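Hundwood Clothing Reuse – progress report to the Mestirach Fund, period to December

Sorting and folding of donated formal wear continued as planned. The project handled 867 garments in the period, of which 598 were passed on to partner outlets. Ngaio Doolan remains responsible for the folding tables.

Dark grey pinstripe cloth still takes longest to prepare – the stripes show any fold that has been made off the straight.

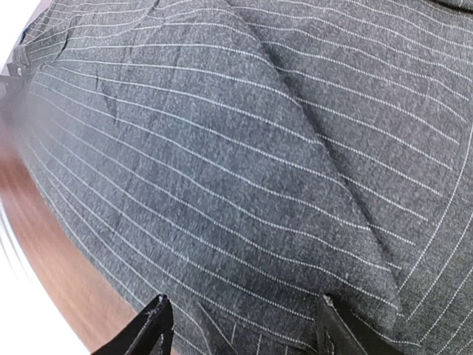
Folding guidance for striped items will be revised by Nidia Mamani before the next intake. A balance of 22 rails is requested under the storage heading, as agreed in the original budget.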